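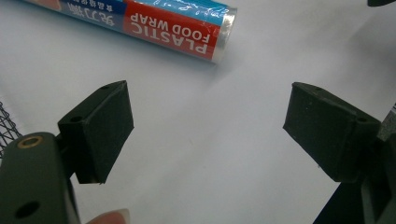
Guides > Data collection > Hand-held gripper > Recording pick and place examples

Recording pick and place examples with the hand-held gripper

Read this before your first session on the Andby task set. It covers setting up the table, recording one example, and checking what you have before you upload it. It does not cover charging, firmware or fitting new pads. Those are in the hardware notes.

The Andby set is household goods moved between a white table top and a wire basket. Each example is one object, picked up once and put down once. We train on the camera view from the gripper together with the distance between the fingers, so everything the model will need has to be in that view at some point during the example.

Before you start

You will need the gripper, the basket, the goods on your task sheet and a laptop with Ceten open. Ceten is our recorder. Log in with your own name and not the site login, or your examples end up in the Stuswood pile and have to be sorted out by hand.

Wipe the table. Wipe the pads too, with a dry cloth. Dust does no harm to the recording but a greasy pad lets glossy packaging slide, and then you have an example of something sliding.

Set the basket to the left of where you will be working, with enough clear white surface in front of it to put down the largest item on the sheet. Don't tape it down. We want its position to vary a little from one session to the next, and it does that on its own if you leave it alone.

Hold the gripper by the handle and keep your fingers low. A fingertip showing at the bottom of the view is normal and you don't need to correct it. A finger between the pads, or over the lens, spoils the example.

Calibrating the opening

Do this at the start of the session and again after any break.

1. Point the gripper at a clear part of the table.
2. Open the fingers all the way and hold for two seconds.
3. Close them gently until the pads touch. Don't squeeze.
4. Open them again all the way.
5. Press Set range in Ceten.

The width reading should go to 0 when closed and come back to the same open value each time. If the open value wanders, check that the finger screws are tight and do it again. If it still wanders, swap the gripper and write its number on the fault sheet.

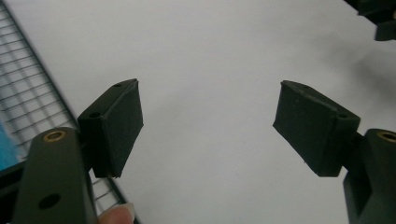
Once the range is set, leave the fingers open and move on to the first object. You don't need to calibrate again between objects, only after a break or if you have dropped the gripper.

Recording one example

Put the object down however it comes. It can lie at an angle, label up or label down, upside down to you, near or far. What you should avoid is lining it up neatly every time. The first batch we collected had every roll of food wrap lying parallel to the table edge, and the model trained on it was no use with a roll lying any other way.

Then:

1. Start with the gripper back from the object, fingers fully open, object in view.
2. Press record and wait for the tone.
3. Move in at a steady pace. Slower than you would with your hand, but don't creep.
4. Bring the pads to either side of the object and stop for a moment.
5. Close until it is held.
6. Lift clear of the table before you move sideways.
7. Carry it to the target, lower it, and open fully.
8. Back away until the object is in view again, then press stop.

Step 8 is the one people skip. If you stop as soon as the fingers open, the model never sees what a finished job looks like, and it tends to hover over the object afterwards.

Keep your other hand out of it. If the object rolls, let it roll and follow it with the gripper. A catch with a second try in it is still a good example, provided the try is made with the gripper. If you have to reach in and straighten something, stop, delete, and begin again.

Notes on particular goods

Rolls. Food wrap, foil and the like. Take them across the width, near the middle of the length. A grip close to one end makes the other end drop as you lift. Shiny film reflects the room lights and there is nothing to be done about that, so don't move the lamp between examples.

Tall containers. Come at them from the side and keep the pads level with each other. Don't turn the container round to a tidy face first. The label can face anywhere, and a pad can cover part of it. If the container is wider near the top, grip lower down, where both pads can lie flat.

Soft bags. Leave these until you have done a few dozen of the others. They need a slower close, and it takes practice to feel when you have enough.

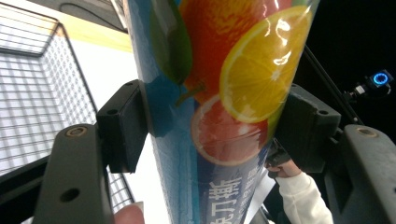 Tall container with a citrus label, held between the two pads.

How many

A full session is 200 examples. Take a proper break at the halfway point. Grips get lazy when your wrist is tired, and you will see it in the playback before you feel it. A short session is fine if you run out of time. Upload what you have and mark it as short.

Change the object every ten examples, and move the basket a hand's width when you do.

Checking your work

Play back the first five examples before you carry on with the rest. Look for these faults:

- The object is already between the pads when the recording begins.
- The fingers never open fully at the end.
- The width reading stays flat while the fingers are plainly moving.
- The view jerks or freezes for more than a moment.

Delete anything with one of these faults. Leave in slow examples, wobbly ones and second tries.

At the end, run the sort script that Peter Skála wrote. It is in the Ceten tools folder. It flags examples that are much too long or too short, and it will ask you to keep or drop each one. On our last full round it was run over 984 examples and flagged 156, most of them recordings where stop had been pressed late. Those can be trimmed with the slider and kept. Please don't drop a whole example for a long tail.

Uploading

Name the session with the site, your initials and a running number, then send it to the Kwok store. The upload carries on in the background, but leave the laptop lid open until the bar goes green. Don't clear the local copy until the session shows up in the list with the right count next to it.

Put the goods back in the crate with the task sheet on top. If a pack has split or a label has come away, note it on the sheet and leave it in the crate with the others.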